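Section 4. Setting Up Your Mailing List and Sending the First Issue

Before you start, you need a Famia account with a confirmed sender address. If the address is still marked Pending on the Account page, go back to Section 3 and finish that part first. Messages from a pending address are held and do not go out.

The steps in this section apply to Famia for the web. The phone app can read drafts and reports but cannot create a list.

4.1 Creating the list

1. Sign in and open Lists from the left menu.

2. Click New List. Type a name for the list. Subscribers see this name at the bottom of every message and on the page where they unsubscribe, so use the name of the newsletter and leave out internal notes such as "test" or "old copy."

3. Choose a reply address. Replies from readers go here. It can be different from the sender address.

4. Enter a postal address. A post office box is accepted.

5. Click Save. The new list opens with no subscribers in it.

Note: The list name can be changed later. The list language cannot. If you picked the wrong language, delete the list and create it again before you add anyone.

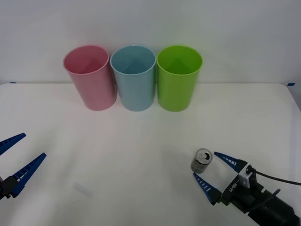

Page 46

4.2 Adding the sign-up form

The form has one required field, the email address. You can add a first name field and up to nine fields of your own. Short forms load faster and are easier to fill out on a phone.

1. Open the list and click Forms.

2. Select Inline or Stand-alone. An inline form is pasted into a page on your own site. A stand-alone form has its own web address, which you can put in an email signature or on a printed card.

3. Type a heading and one or two sentences that tell people what they will receive and how often.

4. Under Confirmation, leave Double Opt-in switched on. New subscribers then get a message with a link, and they are added to the list when they click it.

5. Click Publish. For an inline form, copy the code and paste it into your page. If your site is built with Zimex, paste it into an Embed block. A Text block strips the code and shows a blank space.

6. Open your page in a private browser window and sign up with an address of your own. The confirmation message should arrive within a few minutes. Check the spam folder if it does not.

Caution: Do not turn off Double Opt-in to make the numbers grow faster. Mistyped addresses end up on the list, and a high bounce rate can lead to your account being paused.

4.3 Importing subscribers you already have

You can bring in a list from another service or from a spreadsheet. Only import people who asked to receive your newsletter.

1. Save the spreadsheet as a CSV file. The first row must contain column names.

2. Open the list and click Import.

3. Choose the file and match each column to a field. Columns you do not match are skipped.

4. Review the preview. Rows with a problem are marked in red. You can fix them on the screen or leave them out.

5. Click Import Now.

A file of 1345 rows takes roughly two minutes. You can close the window while it runs. A notice appears under Activity when the import is done.

Note: People who unsubscribed earlier are not added back by an import, even if they are in the file.
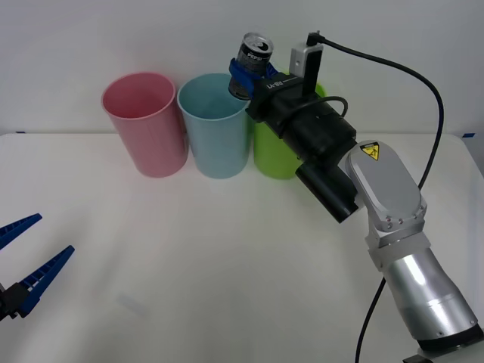

Cups on the table, with the arm at right.

4.4 Writing and testing the first issue

1. Click Issues, then New Issue, and choose a template. Plain is the default.

2. Type a subject line. The limit is 100 characters, but many mail programs show less than half of that on a phone.

3. Fill in the preview text. If you leave it empty, the mail program shows the first words of the message, and these are often "View in browser."

4. Write or paste the body. When you paste from a word processor, use Paste as Plain Text and put the headings back by hand.

5. Click each link in the preview pane and make sure it opens the right page.

6. Click Send Test and enter an address. Read the test message on a computer and on a phone.

7. Correct anything you find and send another test. Tests do not count toward your monthly total.

The unsubscribe link is placed in the footer for you. It can be moved within the footer but not removed.

4.5 Sending or scheduling

1. Open the issue and click Review. Check the list name and the sender.

2. Choose Send Now or Schedule. For a scheduled issue, pick the date, the hour and the time zone. The time zone is taken from your account, and it may not be the one your readers are in.

3. Click Confirm.

Caution: An issue sent with Send Now cannot be called back. A scheduled issue can be edited or canceled until 9 minutes before the set time.

The first report is ready an hour after sending. See Section 5 for how opens and clicks are counted.

Text of this section revised February 29, 2020, by Sixten Ekström. Screens in earlier versions may have the Forms button under Settings.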